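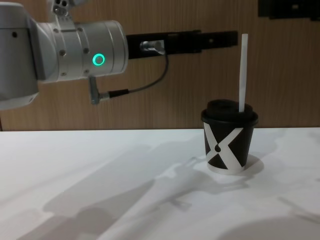
Item 2: white tabletop and cup, tea point.

Ulden House, tea point and shared table
Minutes, December

Present: Candela Bravo (chair), Unai Arroyo, Ezequiel Manzano, Esperanza Barroso (minutes). Apologies: Lyle Wojcik.

1. Previous minutes
Agreed. Item 5 carried over, as Montes have not replied on the shelf brackets.

2. Cups
UA reported 33 cups in the cupboard against a purchase of 148. Replacement deferred to the next budget. Cups are to be returned to the cupboard by 17:30. EM asked whether saucers are included. They are.

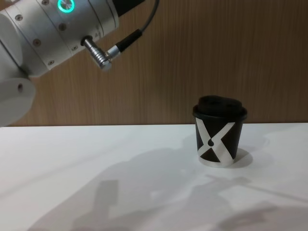
3. Table and wall surfaces
EM has obtained a price from Drillska for refinishing the wall behind the table. CB considered the price high and asked for the work to be split into 2 lots, wall first. The replacement section must match the existing medium brown, with the fine grain running vertically; the sample supplied had it running across and was rejected. The lower edge is to stay straight and finish just above the tabletop. No abrasive cleaner on the white top. EB to put this on the cleaning sheet.
Action: EM to request a second sample.

4. Cupboard key
Second key still with LW. Action: LW to return it to Senside reception.

5. Any other business
UA asked for a larger drip tray. Not agreed.

Meeting closed 15:10.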